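Laying Out a Sewing Pattern Without Wasting Cloth: Rehema Swai on Grain, Marking and Cutting

Rehema Swai has cut cloth for 16 years, the last 11 of them at Teda, a small workroom that makes work jackets and trousers in short runs. Before that she graded patterns for a uniform supplier. We spoke at the end of a working day about the stage of sewing that home sewers tend to hurry: everything between buying the fabric and picking up the shears.

Her first point concerned shrinkage. Cotton drill, the cloth she handles most, can lose several percent of its length in the first wash and far less of its width. "People add a bit all round and think that covers it," she said. "The loss is mostly lengthwise. You add all round and you end up with a wide jacket that has short sleeves." She washes a measured square from every new roll, dries it the way the customer will dry the garment, and writes both figures on the roll ticket.

The second was squaring. Cloth leaves the mill wound under tension, and the crosswise threads are often pulled off their right angle. Swai snips the selvage, draws out a single thread and cuts along the gap it leaves. If the cut end and the selvage do not meet at 90 degrees, she pulls the cloth on the opposite diagonal and steams it. Some resin finishes will not allow this. In that case she follows the lengthwise threads and accepts the slant across.

"A leg that twists around the ankle was cut that way," she said. "You can't press it out and you can't sew it out."

At Teda the lengthwise grain is checked at both ends of the printed arrow on each pattern piece. The distance from arrow to selvage must match within a millimeter on pieces longer than a forearm. Emmanuel Khaemba, who trained her, used to remeasure her layouts after she had pinned them and remove any piece that failed without telling her which end was wrong. She uses the same method with Faith Mollel, who joined the cutting side in February. 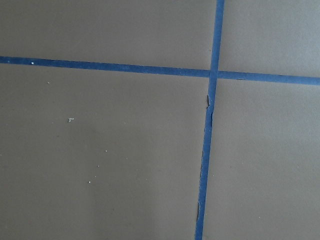

Does it matter whether pieces are pinned or held down with weights?

"Weights, for anything flat and firm," Swai said. "A pin lifts the cloth a little each time it goes through, and along a curve that adds up. I pin only where two layers want to slide."

Her weights are steel washers sewn into scrap denim, 20 to a set. She places them inside the seam line, never on it, and close to the corners first. On slippery lining she puts tissue under the cloth, pins through both, and cuts the tissue along with it. The tissue dulls the blades, so she keeps a separate pair of shears for that work.

Folding came up next. Printed instruction sheets nearly always show the fabric folded in half, selvage to selvage, because it halves the cutting. Swai cuts single layer whenever the cloth has a check, a stripe or a visible twill. The under layer of a fold can drift without any sign on top. Single-layer cutting requires a full set of pieces, left and right, and she recommends tracing the second set face down in a different color so that two left fronts do not come off the same length.

Her order of placement is fixed. The largest pieces go down first, then the ones that have to match, such as a front and its pocket. Facings and collar stands fill what remains. On the current jacket, a pattern called the Morotberg, there are 13 pieces, and reversing the back yoke saved enough length to cut the pocket bags from the main cloth. That reversal is possible only on fabric without nap. Corduroy and brushed cotton must all run one way, and the yardage rises accordingly.

For marking she prefers chalk in a wheel dispenser on dark cloth and a hard, sharpened tailor's pencil on light. She distrusts heat-erasable pens, which in her experience can come back as pale lines in cold weather. Notches are cut as snips of three millimeters — shallow enough to let a seam out later.

I asked about tools. She owns two pairs of shears and has both sharpened by Rodrigo Fonseca, who grinds them by hand and returns them with the pivot reset. She has no objection to rotary cutters for straight edges. On inside curves she finds they overrun.

"Long strokes, and don't close the tips," she said. "Closing the tips makes a little step every time. Then the person at the machine has to decide which part of the step is the edge."

Offcuts are sorted by size. Anything that will take a pocket flap is kept, and the rest is bagged by fiber for Joyce Mrema, who uses it as cushion filling. Swai had one bag left to tie when we finished, and a roll of navy drill waiting for its wash test.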